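CHM 67 General Chemistry Laboratory
Handout 5: Handling and transferring colored solutions
Wellgate Annex, Room 362
Revised 26/08/2025

5.1 Test tubes

A test tube has no flat base and no useful graduation. Treat it as a short-term vessel. Fill to no more than one third if the contents will be mixed by tilting. When inspecting a solution, tilt the tube so that the liquid runs up one wall; a thin layer shows the true hue better than the full depth does. Keep the mouth directed away from your face and your neighbor's.

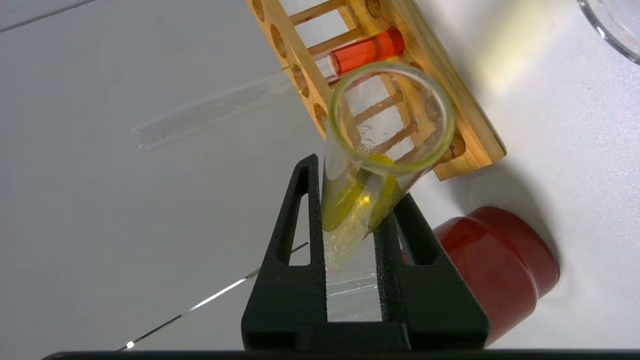 Morenike Iyamu asks whether droplets left near the mouth count as lost sample. They do in quantitative work. For the color comparisons in this handout the loss is ignored, but record it in the notebook under "transfer."

A yellow solution and a red-orange one may be the same indicator at different pH, or two unrelated dyes. Color alone does not identify a solution. Label every tube before filling it.

5.2 Beakers

Use a tall beaker for stock and a short, wide one for receiving. The wide mouth tolerates a poor pouring angle. Work on a white surface: an amber solution throws a yellow tint onto it, and differences between two dilutions are easier to judge there than against a dark bench. Hold the tube low over the receiving beaker to limit splashing. Leave the wooden rack toward the back of the table, clear of the pouring area.

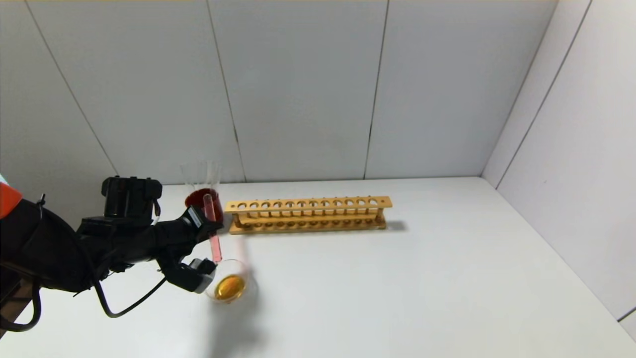

5.3 Returning glassware

Rinse each tube three times with deionized water. Stand tubes in the rack once rinsed; a tube laid flat on the table will roll. Racks go back to the Tapsell cabinet, shelf 5. Do not soak the wood.

Report chips and cracks on Form 454. Broken glass goes in the rigid bin by the door.

Reading for the next session: lab manual, section on serial dilution.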